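当サイトはクッキーを使用しています。閲覧を続けると、使用に同意したものとみなします。［同意する］［設定］

Gruko 製作サポート窓口
件名：手持ちグリッパー2台のうち片方で、開き幅の値が途中で飛びます
状態：対応中
起票者：Izzati Chin
担当：西村 昇
分類：自作キット／位置センサー／配線
起票日：2022年7月6日（水曜日）

【起票者の書き込み】

はじめまして。共同工房 Momstead で Gruko の手持ちグリッパーを組み立てています、Izzati Chin と申します。日本語は勉強中ですので、変な言い方がありましたらお許しください。専門の言葉は、間違っていたら直していただけると助かります。

症状を書きます。右手用と左手用を組み立てて、どちらも電源は入ります。指の開閉も手の動きについてきます。問題は右手用の記録の値です。指をゆっくり開いていくと、開き幅が70ミリになる少し手前で、値が急に小さくなり、すぐ元に戻ります。閉じるときにも同じ場所で起こることがありますが、毎回ではありません。左手用では一度も出ていません。

使っているもの：
・本体とセンサー基板：Gruko のキット（右手用と左手用は同じ日に届きました）
・信号を受ける基板：Rernness の小型ボード
・記録ソフト：Addo、設定は400Hz
・パソコン：工房の共用ノートパソコン

すでに試したこと：
・USBの差し込み口を変えました。変化なし。
・Addo を入れ直しました。変化なし。
・説明書の「ゼロ点合わせ」をやり直しました。ゼロの位置はきれいに合いましたが、飛びは残りました。
・指の根元のねじを一度ゆるめ、締め直しました。変化なし。

記録ファイルを添付します。1000行を超えるファイルになりましたので、飛びが出る行に「*」の印をつけてあります。見にくかったら、短く切ったものを送り直します。

【担当の返信】

Chin 様

Gruko サポートの西村です。詳しいご報告をありがとうございます。日本語はまったく問題ありません。印をつけていただいたおかげで、すぐに該当の箇所が見つかりました。

記録を見ますと、値が下がっている時間がとても短く、下がったあとは元の線の続きに戻っています。歯車の歯が飛んだ場合は、戻ったあとの値がずれたままになりますので、機械側の可能性は低いと考えています。疑わしいのは次のどちらかです。

(1) センサー基板のコネクターの接触
(2) 磁石の固定の浮き

切り分けのため、右手用と左手用のセンサー基板を入れ替えて、同じ動きを記録していただけますか。症状が基板と一緒に左手用へ移れば基板側、右手用に残れば配線か磁石側です。作業の前に電源を切り、USBケーブルも抜いてください。

【起票者の書き込み】

西村様

お返事ありがとうございます。基板を入れ替えました。症状は右手用に残りました。左手用は、右手用にあった基板をつけても正常です。ですから、基板は悪くないと理解しました。

入れ替えるとき、ふたの内側の爪を一つ、少し白くしてしまいました。折れてはいません。説明書の図ではまっすぐ上に引くように見えますが、実際は手前に傾けてから引くほうが楽でした。図に矢印があると、次の人に親切だと思います。

磁石も見ました。接着剤がまわりにきれいについていて、つまようじで軽く押しても動きません。工房の仲間の Yoga Wuisan さんにも見てもらい、同じ意見でした。Yoga さんは「ケーブルを指でつまんで振りながら記録を見たらどうか」と言いました。やってみましたら、指を動かしていないのに値が飛びました！　飛び方は前と同じ形です。

本体の後ろから出るところを左に曲げたときだけ飛びます。右に曲げても飛びません。強く引っ張っても飛びません。曲げる向きが関係するとは思いませんでした。

一つ質問があります。なぜ開き幅が大きいときだけだったのでしょうか。開くときに、私の手首が自然に外へ回るためでしょうか。

【担当の返信】

Chin 様

とても良い切り分けです。Wuisan 様にもよろしくお伝えください。

ご質問の件、手首の動きもあると思いますが、もう一つあります。指を大きく開くと、内部の引き棒が後ろへ下がり、束ねた線を軽く押します。通常は問題ない程度ですが、線に余裕がないと、コネクターの根元に力がかかります。右手用の線の長さに、左手用と違いがないかご確認ください。本体の中で、基板から出口までの部分です。

爪が白くなった件は、割れていなければそのままお使いいただけます。図の矢印については、説明書の担当の Després に伝えました。次の版で直すそうです。

【起票者の書き込み】

西村様

開けて比べました。右手用は中の線がぴんと張っていて、左手用には小さいたるみがあります。組み立てのとき、右手用を先に作りました。そのときは結束バンドの位置がよくわからず、出口のすぐ内側で強く締めてしまったと思います。私の間違いです。申し訳ありません。

結束バンドを切り、線を少し中へ戻して、左手用と同じくらいのたるみを作りました。新しいバンドは軽く締めました。基板側のコネクターを虫めがねで見ると、端の一本が少しだけ浮いていましたので、細いドライバーの先でゆっくり押し込みました。小さい音がして、ほかの線と同じ高さになりました。

そのあとの確認：
・机の上で、指をゆっくり開いて閉じる：飛びなし
・同じことを速く行う：飛びなし
・ケーブルを左に曲げながら開く：飛びなし
・ケーブルを左に曲げて、本体も下に向ける：一度だけ、小さい飛びが出ました

最後の結果が気になっています。前の飛びよりずっと小さく、もう一度やったときは出ませんでした。偶然かもしれませんが、記録ファイルの行に印をつけて添付します。

【担当の返信】

Chin 様

ファイルを拝見しました。今回の小さい飛びは前のものと形が違い、値が下がらずに一行だけ同じ値が続いています。接触ではなく、受信側で一回分の読み取りが抜けたときの形です。Addo の「抜けを記録する」を有効にして、もう一度お試しください。抜けであれば、その行の末尾に「m」がつきます。

あわせて、実際の作業に近い動きでの記録もお願いできますでしょうか。机の上の空の動きだけでは、本体の傾きとケーブルの曲がりが同時に起こりにくいためです。軽くて、幅が少し広い物がよいと思います。問題がなければ、このチケットを解決済みにいたします。

【起票者の書き込み】

西村様

「抜けを記録する」を有効にしました。小さい飛びの行には、確かに「m」がつきました。パソコンでほかの重いソフトを閉じましたら、出なくなりました。こちらは解決だと思います。

作業に近い動きの試験は、次のやり方を考えました。同じ工房の Adjoa Darko さんが、片手ずつの試験と両手の試験を分けたほうがよいと言いましたので、先に片手ずつ行い、最後に両手で行います。見ていただきたいのは、指をどこから近づけるかという点です。 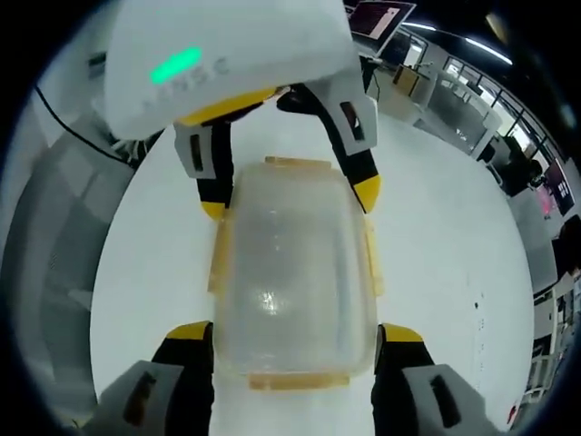

両手の試験では、開いた状態から閉じるまでを一つの記録にして、そのあいだに値の飛びが出ないかを見るつもりです。物は透明な保存容器にしました。白い机の上に平らに置いて、長いほうの両端に一台ずつ指を近づけます。困っているのは、オレンジがかった留め具が四つの辺すべてについていることです。黄色い指先が横の留め具に当たると、容器の幅より大きい値で止まると思いますので、留め具を避けて、角に近いところをはさむ予定です。このはさみ方で試験として十分でしょうか。それとも、留め具のない箱に変えたほうがよろしいでしょうか。ケーブルは写真では黒い弧になって本体の後ろへ向かっていますが、この曲がり方がきつすぎるようでしたら、それも教えてください。お返事をいただいてから、記録を始めます。どうぞよろしくお願いいたします。

お問い合わせ ｜ 利用規約 ｜ © Gruko ｜ ページの先頭へ戻る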